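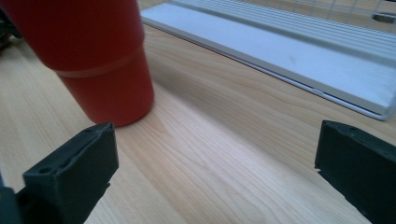
Pick up a cup. Put it down. Press the button, log it, start again.

By mid-morning at Haltow the rhythm has got into everyone's shoulders. The job is gathering demonstrations, 3,000 of them, for a learning system the firm calls Starkora, and there is no clever shortcut. A person holds a gripper in one hand, camera riding on top, and does an ordinary thing with an ordinary object. The recording goes in the pile. Later the software gets to chew on it.

"People come in expecting robots," says Rasmus Hunt, who runs the sessions. "I give them a handle and a tumbler."

He's brisk, Hunt. Talks while walking. Wants the approach slow, the grip low, no wobble on the way up. Fast hands make bad lessons, he says, then apologises for rushing me through the door.

My first go: rejected. Came in too steep, blocked the camera's view of the base. Second go, too quick. Third one counted, I think, though Hunt only grunted and moved the cup a hand's width to the left. That's the other half of the work, moving things. A system that has only met a cup in one spot learns the spot. So the start point shifts, the blinds go up or down, somebody swaps desks. Glare is welcome. Pale wood is welcome. Clutter at the back of the desk, very welcome.

The team is small, 9 on a full day. Nobody does more than two hours at a stretch, a rule brought in last January after the late recordings started to look sloppy. Tired people drop their wrists, apparently, and the software was begining to drop its own.

Bad takes get kept, mostly. Fumbles in one folder, proper failures in another. Benus, the partner firm that does the labelling, wanted them binned at first. Then changed its mind. A near miss followed by a tidy recovery is worth having, Hunt reckons, and you can't ask people to fake one. They act it. You can tell.

What about the money? Modest, he says, and wont be drawn. Hourly, not per take, which stops people racing.

The list on the wall has 13 tasks. Cups first, then lids, then cloth, which everyone dreads. Cloth never sits the same way twice and the fingers pinch it or they don't. Ozoliņš, the workshop that supplies the spare fingers, has a new pair due before cloth week starts.

Hunt checks the time, nudges the tumbler again, hands me back the grip.

"Lower," he says. "And slower than that."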